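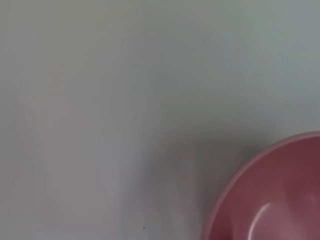
Speaker notes, Trevuden student robotics club, September meeting

Start with the task. Our Komodik project has one job: pick up a bowl and move it across the table. We have 289 recorded attempts so far and want 1000 by the end of term.

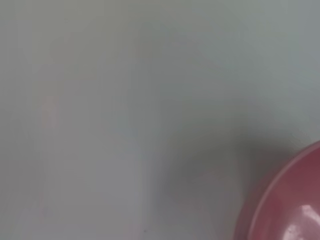
Slide two, wrist view. The Kwak team trained on this view alone, using 241 of the attempts. Mention how little it gets to work with. The bowl sits in the bottom right corner with a bright white highlight on it, and most of the rest is pale grey. Pause for questions.
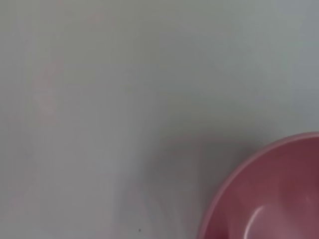

Lighting comes next. We argued over lamp position for roughly 15 minutes every session. Point out the soft shadow to the left of the bowl, darkest right beside it. Ask the room whether a model should learn from that colour change or ignore it.
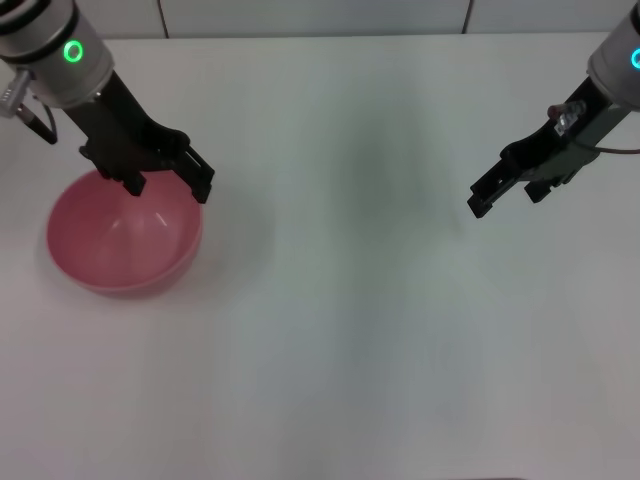

Left gripper over the rim of the pink bowl, fingers open.

Finish with the Vivonetti scoring sheet, then hand out the sign-up list.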